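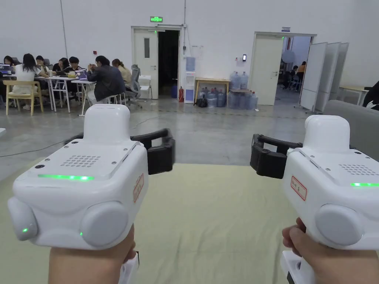

One Pamstead respondent told us that she never decided to put a mat down for good; it came out for stretching one evening in September and the family has been eating, folding and napping on it ever since. We heard versions of this story again and again, and we think it deserves far more attention than it has had.

4.2 The mat as a room

Figure 2. A pale yellow-green mat spread on the floor.

Our survey reached 386 homes, and 262 of them kept at least one mat down all day. That surprised us! We had expected mats to behave like folding chairs, brought out for a task and put away again. What people described is closer to a small room with no walls. Shoes stop at its edge. Toys are allowed to stay on it overnight (on bare floor they get picked up). In 44 homes the mat had its own name, such as "the island" or "the green," even when it was no longer the mat that first earned the name.

Color came up more than thickness. Light mats like the one in Figure 2 were praised for brightening a dark corner, and blamed, sometimes by the same person, for showing crumbs. The Frerichs diary method was a joy to use here, as people wrote down small rules they would never have mentioned in an interview. The Dultura diaries are especially rich on who may step across a mat and who has to walk around. We return to those rules in Section 5.

Home Articles Issues Authors Search Login

Comments (3)

plurnero_reader: Ours is "the raft." Did anyone name a rug?

Dec 15, 2019
Great section. I'd love to see the diary prompts.

mk: Does 44 include homes with two mats?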